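May, 6:40 pm — Grundness match model, notebook 23

Reran shot data for the cup run. 3216 events loaded, 641 dropped as duplicates from the Foulkes feed. Skurnby away leg still has no keeper positions.

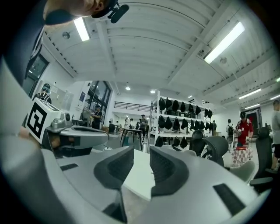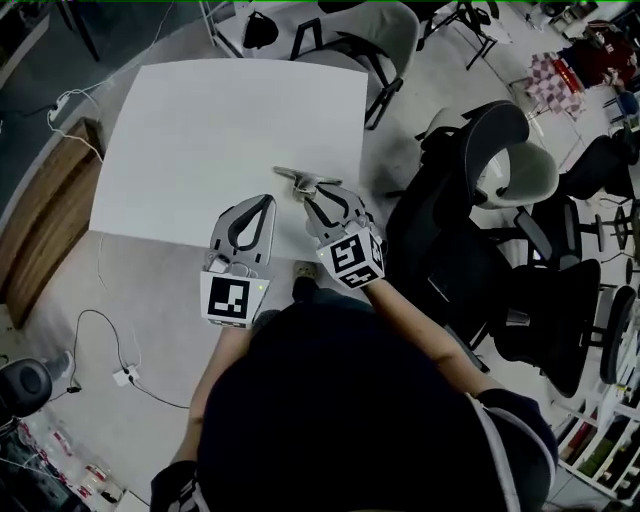

## Striker absence term

- Tustari without both first-choice forwards: xG falls, shot count holds.
- Coefficient unstable before the semifinal — only 2 starts to fit on.
- Penalties excluded. Refit after the second leg with extra time split out.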